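Subject: Re: [slow-travel] Skavholm in October – worth it?
From: Tae-yang Sung
Date: 27/03/2022

> Has anyone been to Skavholm out of season? We're thinking of a week
> in October, no car, two adults who like walking and don't mind rain.
> The tourist site says "open all year" but doesn't say what is open.
> Is the ferry reliable? And is there anywhere to eat?

I went last autumn, for seven nights, so I can report that the island itself is open all year. The rest depends on your luck and on whether you like herring.

The ferry takes 35 minutes on paper. Ours took rather longer, and the man at the rail next to me said we'd had a good one. Buy a return on the mainland side, as the island ticket office keeps hours I never managed to work out. Bring something dry to sit on.
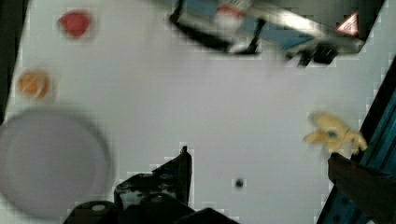

For walking, the path from the harbour up to Fikberg is the one to do. It's 154 metres high, which the locals call a mountain with perfectly straight faces. On a clear day you can see the mainland – I'm told. Boots, not trainers, and don't trust the stile by the second farm.

Food: Zacharopoulos, on the quay, was open four evenings out of the seven and did a very decent lamb stew. The hotel does dinner for residents only and makes sure you know it. Otherwise it's the shop, which shuts at four, so we ate a lot of cheese on crackers and called it a picnic.

We booked through Kultero, who were fine once they'd accepted that we didn't want to hire a car. They asked three times. 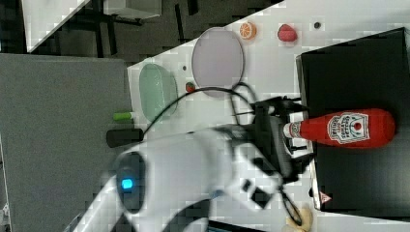
Margit wrote to me off-list that the restaurant now closes at the end of September and that the stew is therefore history. She also says the hotel will feed outsiders if you ring before noon and sound hungry, and that the ferry drops to one sailing a day once the clocks change. I'd believe her over me on all three.

Would I go again? Yes, with thicker socks and my own supper for the first night. If you do book, ask for a room at the back. The front ones look over the harbour, where they test the foghorn.

Tae-yang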